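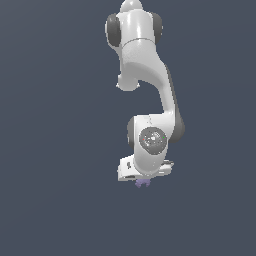
Imprimir | Enviar por correo

Buscar en la comunidad: escribe tu duda aquí Ir

¿Qué normas hay que seguir para probar un programa en simulación antes de pasarlo al brazo real?

Hola a todos, soy nuevo en esto y vengo con una duda que me tiene dando vueltas desde hace días. En el taller nos han dejado un brazo de siete ejes para la línea pequeña de Clendham y el encargado me ha dicho que yo me ocupe de "la parte del ordenador", así, sin más papeles. He montado el modelo en el simulador, con la pinza y todo, y el programa corre de principio a fin sin errores. Mi idea era copiarlo al controlador y darle al botón, pero un compañero me ha puesto una cara que no veas y me ha dicho que eso no se hace, que hay una norma. ¿Qué norma? He buscado y me salen documentos de 92 páginas en inglés, de pago además. ¿Hay alguna lista de buenas prácticas que sirva para un taller como el nuestro? ¿Y vale como prueba una simulación en la que solo está el robot, sin mesa ni nada?

Gracias de antemano y perdón por el tocho.

Publicado por novato_clendham el 25/04/2019

tornillo_pasado

Pues mira, tu compañero tiene razón. La norma que te va a nombrar todo el mundo es la ISO 10218, que tiene dos partes: una va para el fabricante del robot y la otra para quien lo integra, o sea, vosotros. Si además va a trabajar con gente al lado sin vallado, échale un ojo a la ISO/TS 15066, que es la de los colaborativos. Y luego está la evaluación de riesgos, que se hace de la instalación completa (robot, pinza, pieza, mesa, accesos, todo). Que el brazo venga con su certificado no te libra de hacerla, ahí es donde cae casi todo el mundo la primera vez.

Sobre lo de simular el robot solo: a mí me parece estupendo para empezar, yo lo hago siempre. Pones el brazo contra un fondo liso y le miras bien las articulaciones, si llega a los límites, si el codo hace cosas raras, si la muñeca se da la vuelta cuando no toca. Con tanta cosa alrededor esas tonterías se te escapan. 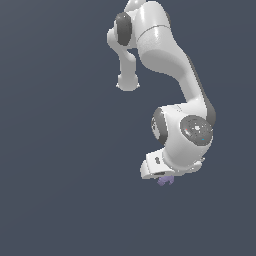

Lo que no puedes sacar de ahí es si choca con algo. Si en el modelo no hay mesa, el programa no te va a avisar nunca de que la pinza se mete en la mesa. Parece de perogrullo, pero en Brukedby tuvimos un programa que llevaba 517 ciclos simulados impecables y en el primer ciclo de verdad se fue derecho contra un poste que no habíamos dibujado. Íbamos a velocidad reducida y con la mano en el mando, así que quedó en un susto y una bronca.

Te cuento lo que hago yo, cada maestrillo tiene su librillo:

Primero el brazo solo, mirando los límites de cada eje y también las posturas intermedias (las de paso son las que dan guerra).

Después meto la célula entera medida con cinta: mesa, vallado, armario, los cables si cuelgan. Y la pinza con los dedos que vaya a llevar de verdad. Si cambias los dedos, cambias el modelo y repites.

Comprobar que el punto central de la herramienta, la masa y el centro de gravedad son los mismos en el simulador y en el controlador. Con y sin pieza.

Ya en el robot, modo manual a velocidad reducida. El límite de la norma para ese modo son 250 mm/s, y yo voy bastante por debajo las primeras veces. Una persona con el mando y el pulsador de validación, y los demás fuera del recinto.

Probar la parada de emergencia y la de protección ANTES del primer movimiento. Una parada dibujada en pantalla no cuenta como prueba de nada.

Guardar la versión del programa que probaste, con fecha y firma. Como alguien toque un punto "un poquito", vuelta a empezar.

Suerte y no te agobies, que se aprende rápido!!

yeon_y_baso

Yo uso Yeon para simular y nunca he tenido problema. Lo paso directo y ya.

grasa_y_codo

Al de arriba: ojalá te siga durando la racha, pero no le des ese consejo a uno que empieza, por favor.

Añado una cosa a lo de tornillo_pasado, que lo ha explicado muy bien. Mira cómo arranca tu programa. En el simulador siempre sales de la misma postura y en el taller el brazo se queda donde se queda, sobre todo después de una parada. Nosotros obligamos a que todo programa empiece comprobando la postura, y si no es la de reposo, se lleva a mano hasta ella. Lo tenemos escrito en la hoja de la célula Baso, que son 2 folios plastificados colgados junto al armario, y en octubre los revisamos enteros.

Lo de las normas de pago: pregunta a vuestro servicio de prevención, muchas veces las tienen y te dejan consultarlas allí. Y pídele al encargado que ponga por escrito quién hace la evaluación de riesgos, porque "la parte del ordenador" no la incluye y me da que se piensa que sí.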